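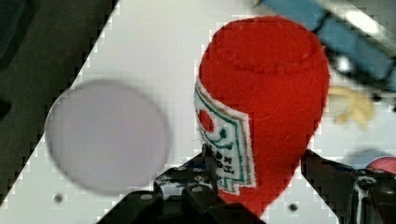
Home | Essays | Tooling | Archive | About

Stop Blaming the Policy

When a grasp fails, the first thing most teams want to do is retrain. I think that is usually a mistake. I work on the software between the cameras and the motors, and most of the failures I get asked to look at have little to do with the learned part. They come from timing, from stale transforms, and from logs that don't hold enough to tell you what happened.

Last spring I went through 235 failed pick attempts on our kitchen table setup. We run a stack called Virkus for control and a separate logger, Brutier, that writes out the camera streams and joint states. More than 700 attempts had been recorded in the same period, so the failure rate was bad enough that people were already asking for a bigger model.

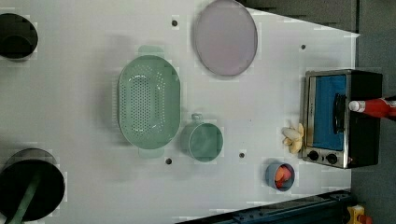 Overhead view of the tabletop, with the colander, mug and toaster oven.

The largest group of failures had one cause. The overhead image and the wrist image were being paired by arrival time when they should have been paired by capture time. Under load, the wrist stream fell behind. The policy was getting a view of the table from one moment and a view from the gripper from another, and it did what anyone would do with that, which was reach for the wrong spot.

We could have trained on that data for another month. The model might even have learned to put up with the lag, and then it would have broken the first time somebody fixed the driver.

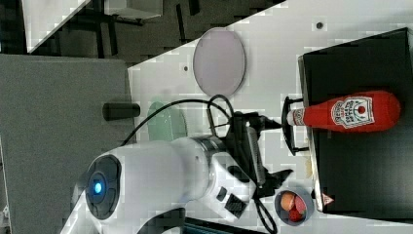
The second group was planning. Our collision model treated everything on the table as a box with padding. That is fine for an oven. It is a poor fit for anything with a thin part sticking out, and the planner would either refuse a perfectly good approach or take a long way around and run out of time. Swapping in a coarse mesh for a few objects took an afternoon. It had been on the task list since April.

I don't say learned policies are solved. Ours still has trouble with soft objects, and I have no good answer for that. My complaint is about the order in which people look. Retraining is easy to ask for and it makes a nice chart. Checking timestamps is dull, and you can spend 2 days on it and find nothing.

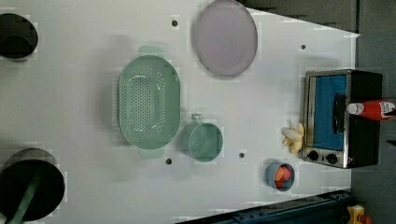

The same table from overhead, with the bottle lying across the top of the oven.

What I would like to see is boring tooling treated as part of the result. If a paper or a demo reports a success rate, it should also report the worst gap between camera frames. A replay tool should refuse to play a run with missing transforms; ours at Lalport used to fill them in silently, and I lost most of a week to that. And every failed run should get looked at by a person, at full rate, before it goes into any training set.

We now hold retraining until 5 failures in a row have been traced by hand. Some people on the team find this slow. I would still keep the rule.

14 comments | 38 shares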